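Rin Sugawara
Notes on the Lulthorpe packing room, since a few of you asked what changed after the Fiment cell went in. Thread.

The cell handles cartons. Rigid, square, known weight. It closes 3000 a shift and needs one person to feed blanks and clear jams. Before September that was four people with tape guns.

None of the four left. Two moved to returns, one runs the cell, one went to days. Returns used to be the job you got when you were late. Now it has the longest training sheet in the building.

Returns is soft goods and film. Clear bags, small loose items, baskets of mixed stuff. The cell can't do any of it. Film has no fixed shape, it shines under the lights, and the depth sensor reads straight through it.
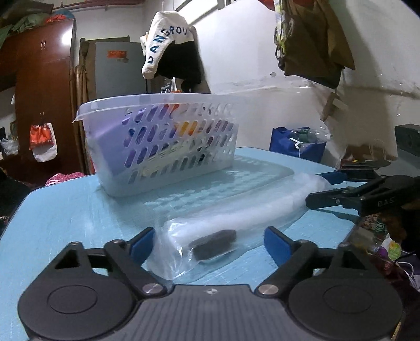 Our pick rate on bagged items by hand is 695 a shift per person. The Bristov arm we trialed did 20 before someone had to step in, and that someone was standing next to it the whole time. So we count that as one person's work, plus an arm.

What people notice most is the pace. The cell doesn't slow down after lunch. The feeder used to chat with the next bench. Now there is a guard panel between them and a blank due every few seconds. We moved to one-hour rotations because of wrists and because of that.

Second thing: skills pay. The cell operator got a higher grade on day one. The returns people did not, though they make more decisions per hour. Tear or crease, resell or scrap, which bin. I have raised this twice. It is still open.

Third: jam logs. Huanca, our stock system, records a stop as "operator delay" no matter the cause. A blank with bad glue looks the same as a person at the sink. We now write the real cause on paper — 2000 lines so far — and most are glue.

If you are planning a cell, fix the stop codes before it arrives. Ask the people on the line what they should be called. Ours took one afternoon.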